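Do you need a guide for a photo trip?

Every spring the brochures arrive, and every spring some of you write in to ask whether a small-group photography tour is worth the money. I've done two now, one good and one I'd rather have back, and I remain hard to convince. What follows is one traveller's opinion. The people selling the trips will give you the other one for free.

Start with the words "small group". Girmont's walking tour of the coast takes up to 7, which I'd call small. Trenon uses the same phrase for a coach with 26 seats. Both pages show a lone figure on a headland at sunrise with a tripod and a lot of empty air. Get 26 people out of a coach onto that headland and half of them will be photographing somebody's backpack. Ask for the maximum number in writing, and ask what happens if they sell past it. My own operator "merged" two departures a month before we left and told us we'd enjoy the company.

Then there's the light. Tour pages talk about golden hour as though it comes with the booking. On my second trip the hotel served breakfast at 7 and the driver wasn't rostered on until after that, so for most of the week we pulled up at lookouts in the flat white glare of mid-morning. When I asked about it I was told the schedule was "flexible". It was, in the sense that we sometimes left later. If an itinerary lists the meals to the minute and doesn't mention sunrise or sunset at all, you've learned who it was written for. 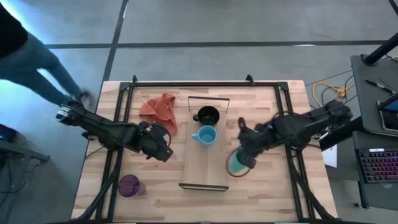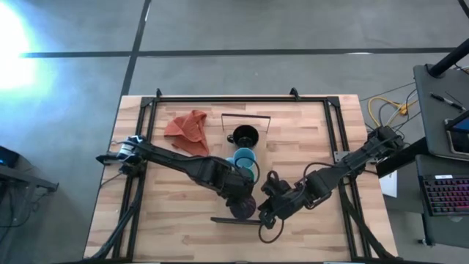 The photo guide is the part you're paying extra for, so it pays to be nosy. Some guides teach. Others are working photographers who would quite like a subsidized trip, and they set up in the best spot and stay there. I have stood behind one of those. He was pleasant at dinner. Before you put down a deposit, ask whether the guide shoots during sessions, whether there's any time set aside to look over your pictures, and how that works if you've only brought a phone. Brekke answered all of this by email within a day, and the answers were plain. Trenon sent me the brochure again.

Gear lists deserve a raised eyebrow as well. The one I was sent had 30 items on it, including three kinds of filter and a rain cover for a lens I don't own. I took a mid-range zoom, one spare battery and a cloth, and the only thing I missed was a second pair of dry socks. Most lists seem to be passed from one operator to the next without anyone taking anything off. If there's a shop discount code at the bottom of the page, read the rest of it with that in mind.

I'm also wary of "local partner". Sometimes it means a family who has run a boat out of the harbour for years and knows where the birds will be. Sometimes it means a booking desk in the city that phones whoever is cheapest. The better trip I took used a skipper who changed our route twice because he didn't like the look of the water, and I got more good pictures in his boat than in the rest of the week put together. None of that was on the website. The website had a paragraph about authentic connections.

What about going on your own? For Narnine, I'd say yes without much hesitation. The bus from the ferry runs all day in summer, the headland track is marked, and the guesthouse will make you a sandwich the night before if you want to be out ahead of the sun. You won't get anyone looking over your shoulder at your settings, but you also won't be called back to the coach when the cloud finally breaks. I've spent 2 hours on that track waiting for one decent patch of light, and no tour I know of would have stood for it.

Where I would pay is in winter, or anywhere the roads are bad and the daylight is short. A driver who knows which pass is closed is worth a good deal more to me than a talk about composition. The same goes if you don't like travelling alone, a perfectly good reason to book a tour and one the brochures are oddly shy about.

Check the cancellation terms before anything else. Girmont holds the full deposit from the day you book. Brekke lets you move it once to another date, though the wording about weather is vague and I'd want it cleared up. Trenon's terms run to several pages and I gave up partway through the section on "comparable substitute destinations".

If you've been away with any of them, good or bad, send a few lines for the July issue. Pictures welcome, but please resize them first.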